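Hand signals in six-man football

This is my entry on hand signals for our regional football wiki, and I'm keeping it in first person because that's how the rest of the coaching pages are written (if you want it stiffer, go ahead and edit, I won't fight you). It covers the signals used by sideline coaches to send plays to the offense in the small-school six-man leagues, mostly the way we did it at Wendell, with some notes on how Imerness and Plelmont do things differently.

Overview

A hand signal is a gesture made from the sideline that stands for a formation, a motion, a play, or a snap count. In our league there are no radios in helmets, so you've got three ways to get a call to the quarterback: send a player in with it, yell it, or signal it. Sending a player in is slow and eats up substitutions you may not have on a small roster. Yelling works fine until the band starts. So most teams signal, and most teams think theirs are much harder to read than they are!

The basic set

Almost every system I've seen starts with body parts. Touch the head and it's one formation, touch the elbow and it's another. The play number usually comes next, shown on the fingers, tens first and then ones. At Wendell, 32 was a plain handoff off the right side, so you'd see three fingers, a closed fist, then two fingers. The fist is only there as a spacer. We left it out one season to save time and our quarterback kept running 5, a play that didn't exist.

Snap count comes last, if it's sent at all. Plenty of coaches let the quarterback pick it in the huddle, and I lean that way too. A kid who has something of his own to decide tends to pay better attention to the rest of it.

Live and dead signalers

The usual protection against being read is to have more than one person signaling. One is live, meaning his signals count, and the others are dead, meaning they're just waving. Who's live can change by quarter, by down, or by a colored wristband. Fleury used three signalers for years and switched on every first down, which looked wonderful from the bleachers and cost them a pile of delay penalties.

With two signalers, I like a simple rule: the one standing closer to midfield is live. The players don't have to remember anything, they just look. The catch is that your signalers have to know where midfield is and stay put, and that's asking a lot when somebody breaks a long run.

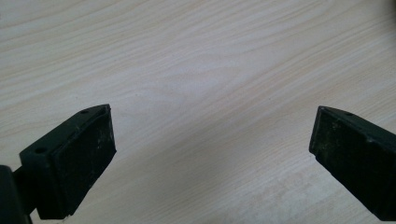 Indicators

An indicator is a gesture that says "the next thing I do is real." People who've coached baseball bring this one over, and it fits football pretty well. The coach goes through a string of nonsense, swipes the belt (or whatever the indicator is that week), and the very next touch is the call. There's often a wipe-off too, normally a hand down the opposite arm, that cancels everything before it. Keep the string short. You've got a play clock running, and a quarterback who has watched nine touches in a row has usually forgotten what he was waiting for.

Wristbands

Imerness moved to numbered wristbands and cut its signals down to bare numbers. The coach flashes a number, the quarterback finds it on the card, and the card tells him the play. Their card had 60 calls on it in print so small I could hardly make it out in daylight, never mind under their lights. Changing the cards at halftime makes the first-half numbers worthless to the other side, and I think that's the best argument for them. Rain is the best argument against.

Reading the other team

Watching the opposing sideline and working out the signals from the stands or the bench is allowed in our league. Filming them to decode later isn't. I've done plenty of the first kind, mostly with a clipboard and a patient assistant, and I'd say it helped us on a handful of plays. By the time you've spotted the call, yelled it to a linebacker and convinced him you're right, the ball has been snapped.

Plelmont took the opposite approach and ran such a small playbook that they barely bothered to hide anything. We knew what was coming most of the night and they still ran for 200 yards on us, 130 of them before the half.

Teaching the signals

We hand out the list in June and go over it at the end of each summer workout, when everyone's tired, same as they'll be in the fourth quarter. The whole offense learns it, linemen included, so someone can always fix it if the quarterback looks lost. New signals stop going in after the second game.

See also: Audible; No-huddle offense; Silent count; Six-man football, substitution rules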